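I finally weighed my whole overnight kit last month, and the stove bag was the embarrassing part. So when the Astik windscreen landed in our gear closet I grabbed it before anybody else could (sorry, everyone). It's a folding foil screen for canister stoves, it packs down flat, and it's open on one side so the fuel can doesn't cook along with your dinner.

I took it up to Grarkum Lake in March, which is where I go when I want wind. Wow, did I get wind! My old Dimero burner usually sulks up there and I end up crouched over it with a sit pad like a fool. With the screen up I had two cups boiling before I'd even found my spoon.

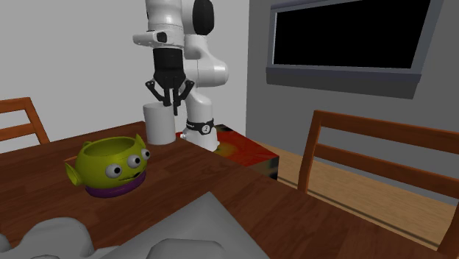
Amadi Trail Club, Gear Closet News

A couple of gripes. The stakes are tiny and one of mine bent on the first rock it met, so bring a spare. The hinges squeak too, and my tent neighbor mentioned it at 5 a.m. Still, at 70 grams I'm not leaving it home, and I've already quit carrying the heavy steel one.

The club has 14 of them to lend out now, first come, first served. Sign them out on the clipboard by the closet door, same as the bear cans, and please wipe the soup off before they come back. If you'd like your own, members can get in on the group order for $20 apiece. Put your name and member number on the sheet (mine's 561, so you can see how long I've been hanging around this place) and pay when you pick it up. I'm getting a second one for the car box.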